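5 August 2022

Rain gauge read 17 mm at seven this morning. Emptied it, reset it, checked the funnel for leaves. The barrel by the shed is full again and the overflow is running down the wrong side of the path, so the pipe clip has slipped as it did in March. Moved it back and tightened the screw by half a turn.

The sourdough trial continues. Batch 2 had the same flour as the first, with the water cut to 131 g and the starter left alone. The dough held its shape better on the board. Crumb was tighter than I wanted, with one large hole under the crust at the left end. I put that down to shaping and not to the water. The oven thermometer reads lower than the dial at every setting I have tried, and I have started writing down only the thermometer figure.
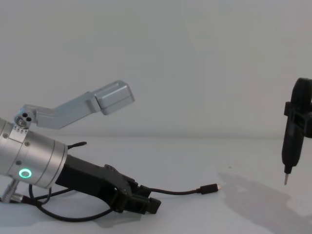
Bulk rise took nearly five hours with the kitchen window open. Next time I will close the window and change nothing else. Nadhirah thinks I should raise the salt as well, but two changes in one batch tell me very little about either. She took the heel of the loaf home and reported by text that it toasts well.

Walked to Limley after lunch for flour. The shop had no strong white in the small bags, only the big sack, and I was not going to carry that up the hill. Bought rye. The footbridge is still shut and the detour adds 117 steps each way by my count, most of them up. Knee was fine going and stiff coming back.

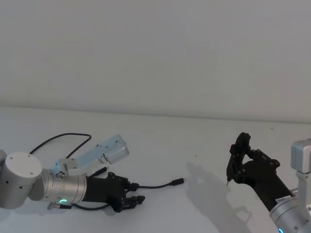

Two robot arms
White tabletop and loose black cable

Fed the starter at six, equal weights of flour and water, jar marked with a rubber band. It had reached the band and a finger's width over it by nine. The rye makes it move faster and smell sharper - closer to apples than to yogurt.

Scale is drifting. It shows a gram or so with nothing on the pan, then goes back to zero if tapped. Replaced the battery and the drift remains. Will weigh the water twice until I get another one.

To do tomorrow: scrape the proving basket, call about the gutter, look for the lid of the smaller jar. Window closed before bed.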